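Household linen course to return at Grilis Centre in April

The Grilis Centre has confirmed that its short course on the care and storage of household linen will run again from April, following a first season in which 46 residents completed the programme.

The course is delivered in partnership with Plindia, the local housing association, and is intended for people setting up a home for the first time. It consists of seven evening sessions, each beginning at 6.30 pm, and covers the sorting, folding and putting away of tea towels, dishcloths and other kitchen textiles.

Rigoberto Olvera, head of learning at the centre, said that demand had exceeded expectations. 'A good number of those who applied last season could not be offered a place,' he said. 'We have therefore added a second group, and each will be limited to 19 participants.'

A grant of £1,844 from the Escobar Fund will meet the cost of materials, including baskets, cloths and printed folding guides. Participants will not be charged – although a returnable deposit will be taken for the guides.

The opening session deals with the kitchen worktop. Cloths in use are kept apart from those already folded, and coloured pieces are sorted before anything is put away. 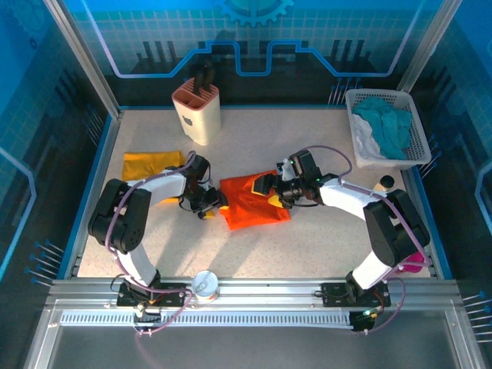
Smaller cloths may be stored together in an open basket towards the back of the surface, clear of the knife block and any bottles. Later sessions turn to bed linen, airing cupboards and the labelling of shelves.

Leandro Miranda of Plindia said that tenants of the association would be given priority until the end of the first week of booking, after which remaining places would be open to all residents. Application forms are available from the main reception.

Contact us | © Grilis Centre. All rights reserved. | Back to top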